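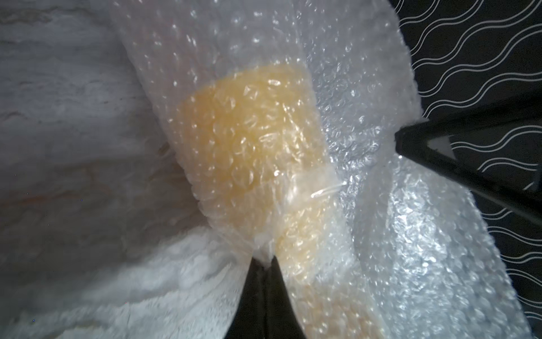
What is bubble wrap used for?
It is used to cushion goods against knocks and scratches while they are stored, moved or mailed.

Bubble wrap is a sheet of clear or tinted plastic film with pockets of trapped air. It is sold in rolls, cut sheets and ready-made pouches. The name began as a trademark but is now widely used for any film of this type.

Manufacture
Most of it is made from polyethylene. One layer of warm film is drawn by suction into holes in a turning drum, and a second flat layer is sealed over the back. Makers often add a barrier layer to slow the loss of air. How well this works over years of storage is less certain than sales sheets suggest. Trunard, a packaging supplier, has claimed that its film keeps "full cushioning" for 500 days under load, but its published notes do not say how heavy the load was.

Protective value
The wrap does well against light bumps and scuffing. Its value against hard drops is often overstated. A trial by the packing engineer Eifion Mathias used 239 parcels sent through the Flindville depot and found little gain beyond 3 layers when the outer box was too large. The trial did not include an unwrapped control group, and Apolline Fleury has argued that its results say more about box size than about film.

Which way the bubbles should face is also disputed. Many guides say inward, toward the item. The evidence offered is mostly habit.

Use in stress relief
Popping the bubbles is often said to lower stress. Small studies have reported that people feel calmer afterward, but feelings reported right after a pleasant task are weak evidence of any lasting effect.

Waste
Polyethylene film can be recycled, though many curbside programs refuse it because it tangles sorting machines. Labels reading "100% recyclable" describe the material and say little about where it ends up. Reuse is simpler, provided the bubbles still hold air.

See also
Packing peanuts
Air pillow
Corrugated fiberboard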